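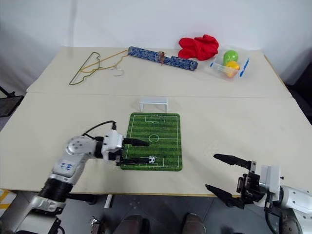
Tabletop with two coat hangers and a patterned bolster.

Nuvdale Process Equipment Group
Minutes of the Maintenance and Supply Meeting
13 February 2021

1. Minutes of the January meeting
The minutes were approved with one correction. Item 4 should read "discharge valve," not "suction valve."

2. Heat exchanger cleaning, Line 2
The operations representative reported that pressure drop across the plate heat exchanger has risen again. The unit was last opened in January, when 34 plates were inspected and six gaskets replaced. The group agreed to move the next cleaning forward and to order a full gasket set from Zakevex. It was noted that the plate tightening dimension must be recorded before the unit is opened — this was missed last time.

3. Control valve quotations
Quotations from Bhardwaj and Nerumov were reviewed. Bhardwaj offers the shorter delivery, at 10 weeks. Nerumov includes positioners and factory calibration in its price. Members asked whether the Nerumov body material is suitable for the caustic line. The decision was deferred until written confirmation is received.
Action: Purchasing to request material certificates from both suppliers.

4. Spare parts storage
The stock list shows 20 mechanical seals with no equipment number. Stores will match these against the pump register and report back. Elastomer parts past their shelf life are to be withdrawn from stock.
Action: Stores.

5. Other business
A request for a second portable flow meter was received and referred to the budget review.

The date of the next meeting will be circulated by the secretary.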